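Section 7. Arranging the suite and the table

The Ionescu three-piece suite is sold with the promise that it "arranges itself". We have not found this to be the case. Allow an afternoon, and read the steps through before you move anything heavy.

1. Measure the wall. The three-seat sofa goes against it, and the catalog drawing makes every wall look longer than yours. Leave 70 mm between the back of the sofa and the baseboard.

2. Lay the carpet before any furniture comes in. The dealer may tell you it can be slid under afterward. Try that with a three-seater and see how you get on.

3. Lift the three-seater into place with two people, one at each end, holding the base. Do not lift by the scrolled arms.

CAUTION: The dark faces of the arms mark easily. Take off watches and belt buckles first.

4. Set the two side pieces facing inward to form a U. Keep 300 mm clear between each side piece and the table. The showroom plan gives less, but the people in showroom plans do not appear to have knees.

5. Put the back cushions in last. The sides without piping face the back. Lambros Zacharopoulos, who checked these steps, prefers the middle cushion a little higher than its neighbors. It makes no difference to comfort that we could detect.

6. Place the table in the middle of the U and wipe it with a dry cloth. Lovberg polish is described as "fingerprint-proof" — test it on the underside before you believe it.

NOTE: A glossy top shows every cushion twice, once on the sofa and once in the reflection. If the cushions look crooked in the table, they are crooked.

7. Clear away plastic-wrapped bundles before you call the room finished. Keep soft goods in their bags until you know where they are going, and keep the bags away from small children.

The matching suite around its table, and a dark bundle still in clear plastic:
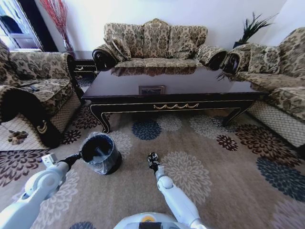
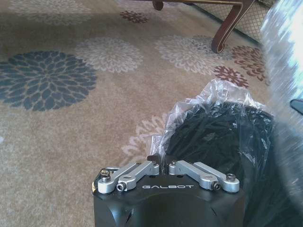

Care of the fabric and skirts

Vacuum the seats with the soft brush. Turn loose cushions when you remember to. The Fadik stain guard sheet claims a treated seat needs no other care, and we would ask to see that seat after one August with the windows open.

Do not iron the skirts in place. Smooth them by hand, working from the corners toward the middle. To order spare cushion covers, quote part 2046 and the name of your fabric.

Plakstead Home Furnishing Guides | Text: Todor Bošković | Contact us | © Plakstead, all rights reserved | Back to top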